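Sinico bench, two-arm cell, January

Goal for today: get the arm scheduler to stop freezing when both arms want the plate. Pulled the new Drinder planner branch, built clean after deleting the cache twice. Old branch tagged in case.

Morning, 15 dry runs with the props off the table. No stalls. So the deadlock only shows when perception is feeding live poses, which is what I suspected.

Props back on. Plate (lavender), the bread roll, the orange one. Replaying the wrist stream next to the planner log, checking that the roll's long axis comes out the same from this view as from the head view. It does not always. Twisty shape, the fit likes to flip end for end.

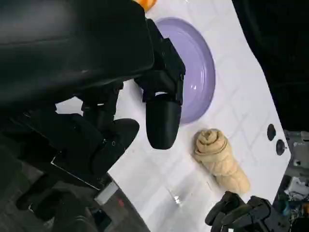
Why does a flipped axis stall the planner?
The grasp pose jumps 180 degrees, the planner throws out its path and asks for the zone lock again while still holding the old one. The other arm is waiting on the same lock, so both sit there until the timeout.

Two fixes, doing both:
- lock request now carries the arm id, a repeat request from the same arm just refreshes it
- pose filter holds the last axis sign unless the new one wins for 10 frames in a row

Second one adds lag. At 30 Hz that's a third of a second, can live with it for static props. Would not want it for handovers. Put it behind a flag, default on, name is ugly, rename later.

Also found Rotolance (the log viewer) sorts by recieve time and not by stamp. Wasted an hour thinking the release came before the grasp. Switch the sort in the settings before you read anything into the order!!

After lunch, live runs with both fixes in. Right arm on the roll, left arm told to stay open and keep out of the plate zone. Timeout left at 15 s so a stall would be obvious in the log. 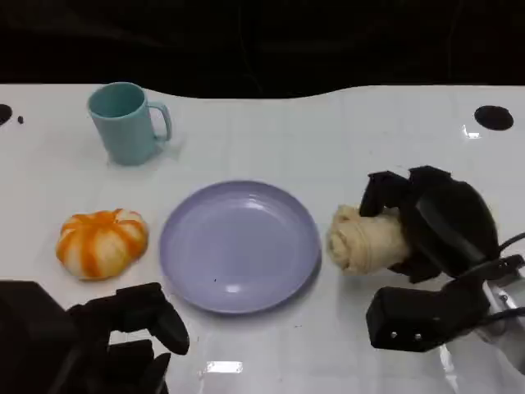 Results, afternoon

88 live cycles. No lock stalls. Axis flips still happen in the raw pose but the filter eats them. Three planner aborts, all with the same message, "start state in collision". Think the collision mesh for the fingers is too fat, it's the padded one left over from the Sampaio config. Not touched yet.

Head camera detector lost the plate a few times, glare on the white top I think. Score dips and comes back within a few frames. Tried raising the track keepalive, then teh tracker hung on to a plate I'd moved by hand, so put it back.

To do
- shrink finger mesh, rerun the 3 aborts from the log
- unit test for double lock request, same arm
- flag for the filter in the launch file and not only in code
- ask for a matte sheet for the table
- push branch, it's only on the cell machine right now

Left the cell in hold, planner process still up. Kill it before you start yours.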